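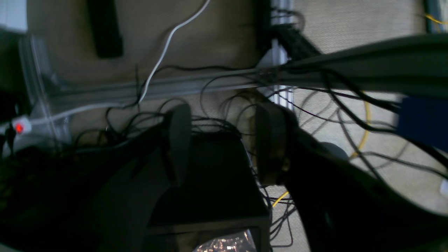

TRASULERO, March

Cable tangle

A cable tangle is a mass of cords, leads or wires that have looped over and through one another until no single one can be lifted out without moving the rest. The word is used loosely. Most of what people call a tangle contains few true knots, and a good deal of it would come apart if the plugs were taken off the ends. Thin black cables lying in loops across a pale carpet and over a length of aluminum rail are a typical case. They look hopeless, though looks are a poor guide to how tightly anything is held.

The subject has attracted a large amount of advice and a small amount of evidence. Much of the advice comes from companies that sell ties, sleeves and boxes.

Causes

The usual explanation is that cables "tangle themselves." Taken literally this is false, as a cable left alone on a floor stays where it is. What does the work is handling: a lead is pulled out to reach a socket, a chair leg drags another a few inches, something is unplugged and its end dropped on top of the pile. A long, flexible cord has more ways to cross itself than a short, stiff one, and a free end that is shaken or tumbled can pass through a loop. That much is well supported.

Less well supported is the claim that color is to blame. Writers on office tidying often say that black cables tangle worse than others. A set of leads all the same black is certainly harder to trace by eye, and people who can't trace a cable tend to tug it, but the color has no effect on the cord itself.

Carpet is also named as a cause. A finely woven carpet grips a rubbery jacket a little more than a smooth floor does, so loops tend to stay where they fall. Whether this makes tangles worse or simply keeps them in place is disputed, mostly by people with carpet.

Rails and posts

Slotted aluminum extrusion, sold in lengths for building benches and frames, is often recommended as a cure. The grooves accept clips and covers, and a vertical post gives cables something to run along. In practice the rail frequently becomes one more thing for them to loop around. A bundle tied neatly up a post can spread out again at the bottom, and the spare length has to go somewhere. The floor generally gets it.

Builders who favor extrusion reply that the clips have to be bought and fitted, and that a bare rail proves nothing. This is fair. It is also true that bare rails are very common.

The Brirden survey

The figure most often quoted on the subject is that 719 cables out of every 1000 in a typical workroom are longer than they need to be. It comes from a leaflet published in Brirden in the 2000s by Kettle, a maker of cord wraps, and it has been copied from one home organizing page to the next ever since. The leaflet does not say how the rooms were chosen or what "need" meant. Renata Szczepańska, reviewing it for a trade newsletter, pointed out that the same leaflet advises readers to leave slack at both ends of every cable, which would make nearly all of them too long by its own measure. Kettle dropped the number from later printings without comment.

A second claim in the leaflet, that bundling cuts the time needed to find a faulty lead in half, has never been traced to any test. Tight bundles may do the opposite. One bad cable in the middle of a wrapped run means cutting every tie along it.

Methods of control

Shortening is the plainest method and the least advertised. A cable of the right length has little left over to loop. Where it can't be swapped, the extra is coiled and held with a reusable strap.

Labeling both ends does nothing for the shape of the pile but makes it possible to remove a cable without guessing. Paper labels fall off. Tape folded over on itself lasts longer.

Sleeves gather several cords into one thick one. The Murka sleeve, a zippered tube sold in dark gray, was popular for a while in shared offices. Its critics noted that a tangle zipped into a tube is still a tangle — only now it can't be seen.

Lifting cables off the floor onto hooks or a tray keeps feet and chair wheels away from them. Of the methods sold in shops this one has the best case behind it, although the trays fill up.

Untangling

Standard guidance is to unplug both ends, loosen the whole mass outward before pulling on anything, and work from a free end. Shaking is often suggested and seldom helps, given that it is one of the known ways of making knots in the first place. Powders and sprays said to make cords slide apart are best avoided near connectors.

See also: Extension cord; Cable tie; Slotted rail; Drawer, miscellaneous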